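Sourdough again. Quick post, I have bread in the oven and maybe forty minutes before someone needs me.

So the starter died in October. Went away, left it on the counter, came home to pink streaks. Pink means bin it, no rescuing. I was sadder than I should of been, that jar had been going since before we moved to Furneslow.

Then did nothing all winter. Bought bread like a normal person. Salvador Quintela from the allotment kept offering me some of his and I kept forgetting to bring a jar.

Finally ordered a bag of rye and started over from scratch. Flour, water, wait. Day three it smelled like feet. Day five, nothing, totally flat, nearly gave up. Day nine it doubled while I was out - came back to it pushing the lid up.

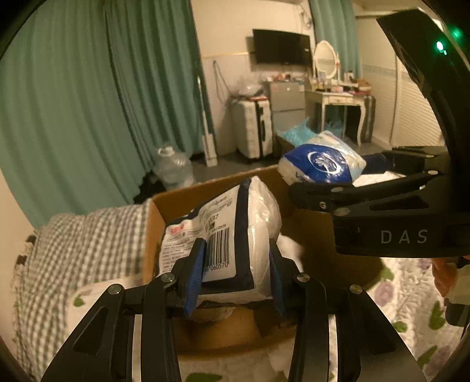

Furneslow, 04/03/2024

Loaf number one was a brick. Under-proofed, my kitchen is cold and I went by the clock. Number two spread out like a pancake. Number three was ok! Proper crust, a bit gummy in the middle, cut it too soon becuase I always do.

What I'm doing now, for anyone who asked:

1,000 grams flour, mostly white, 200 of that rye. Makes two loaves. Starter goes in last thing, after it's had a feed at lunch. Fold it a few times while the tv is on. Fridge overnight. Lid on the pot for the first half, then off till it's darker than you think it should be.

Salt - weigh it. I forgot it completely once and the whole loaf went to Réjean Morin's hens, who didn't mind.

Still can't get the ear on top. Tried a razor blade, tried the good knife, tried slashing it straight from the fridge. Sometimes it opens, mostly it just sits there. If you have a trick put it in the comments, I do read them even when I'm slow to anser.

Next is bagels, I think. Or crackers with the discard, the jar in the fridge is nearly full. Timer's going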